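Borrowing and returning: how students use the shared study rooms at the Drorbridge site
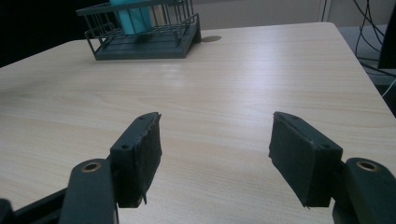
Department of Information and Library Studies – Second-year group project

Authors: Ada Gentile, Benedek Deák, Anikó Szénási
Supervisor: Etelka Takács

1. Background

The library at the Drorbridge site has had bookable study rooms for several years. They sit on the first floor behind the periodicals and can be reserved through the Halto booking page or by asking at the desk. The library raised the matter with our department in the spring because students were complaining that the rooms were always full, while the desk staff said they often walked past rooms with the lights off.

Our task was to find out how far bookings matched actual use, and to suggest changes that would not cost much. We were asked to leave the silent reading area out of it, as that is covered by another group.

2. What others have found

We read a number of reports from other college libraries before starting. Most of them deal with seats in open areas, where people leave a coat or a bag to hold a place. Fewer look at rooms that are booked in advance. Those that do agree that the gap between booking and use is largest in the weeks before exams, when students book early in case they need the room later.

Several reports recommend fines. We did not follow this up in detail, as the library told us at the first meeting that it would not charge students for missed bookings.

3. Method

We used three sources.

The first was the booking record from Halto. Benedek Gulyás at the library desk exported it for us with names and student numbers removed. It contained 356 bookings over one half term.

The second was a door check. One of us walked along the corridor at a quarter past each hour between nine in the morning and six in the evening and wrote down whether each room was in use. We did not go in or speak to anyone. A room was marked as in use if there was a person in it, or if there were open books or a laptop left out. This second rule caused some argument in the group and we come back to it in section 6.

The third was a short paper questionnaire, left at the desk and in the canteen. We got 64 back. Three of these could not be used because the second page was blank, which left 61.

We had planned to hold interviews as well. Only two people signed up and one of them did not come, so we dropped this part.

4. Results

4.1 Bookings and use

Of the 356 bookings, 64 were for rooms that we found not in use at the door check. That is 18 per cent. Bookings made on the same day were nearly always used. Bookings made a week or more ahead were the ones most often missed.

Morning bookings were missed more than afternoon ones. The nine o'clock slot was the worst. Several people wrote on the questionnaire that they booked it with good intentions, and one wrote that the bus from Mimska does not get in until twenty past.

4.2 Cancelling

The questionnaire asked whether people knew how to cancel a booking. Of the 61 who answered, 30 said they did not. We tried it ourselves and found that the cancel link is only in the confirmation e-mail. It does not appear on the booking page, even when you are logged in. The e-mail also goes into the junk folder on some student accounts, though we could not work out why it did so for Anikó and not for the other two of us.

4.3 Reasons for booking

The most common reason given was group work, followed by online classes and quiet reading. The Magyar conversation group uses the largest room each week and would like a standing booking, which Halto does not allow at present. They now take turns making the booking, and in one week two members both made it, so that two rooms were held and one stood empty.

A few people said they book a room for the sockets. There are not many in the open area and the ones by the windows have been out of order since last year.

5. Suggestions

We suggest the following to the library, starting with the cheapest.

Put a cancel button on the booking page. The library would need to ask Halto for this, but Benedek Gulyás thinks it is a setting that has been left switched off.

Release a room if nobody has arrived fifteen minutes after the start time. Staff already do this when someone asks, but it is not written down anywhere and most students do not know about it.

Limit advance bookings to five days. This would have ruled out most of the missed bookings in our record. It may annoy people who plan ahead, so we suggest trying it for one term first.

Allow standing bookings for registered student groups, with the booking ending if it is missed twice in a row.

Repair the sockets by the windows.

6. Limits of the work

The door check shows one moment in each hour. A student who arrived at twenty past would have been recorded as absent, and one who left at sixteen minutes past would have been recorded as present. Our real figure for missed bookings may therefore be too high or too low – we cannot say which.

The rule about belongings left in a room also matters. Ada thought these rooms should count as empty, because no other student could tell when the person would be back. The other two thought they should count as in use. We kept the wider rule, and it makes the number of missed bookings smaller than it would otherwise be.

The questionnaire was only left in two places, so people who have given up on the library altogether are unlikely to have filled it in.

7. Further work

The library has agreed to try the fifteen-minute rule from the start of next term and will put up notices in August. Etelka Takács has asked whether next year's group could repeat the door check at the same hours so that the two sets of figures can be compared. Our recording sheets and the blank questionnaire are kept in the department office and can be borrowed on request.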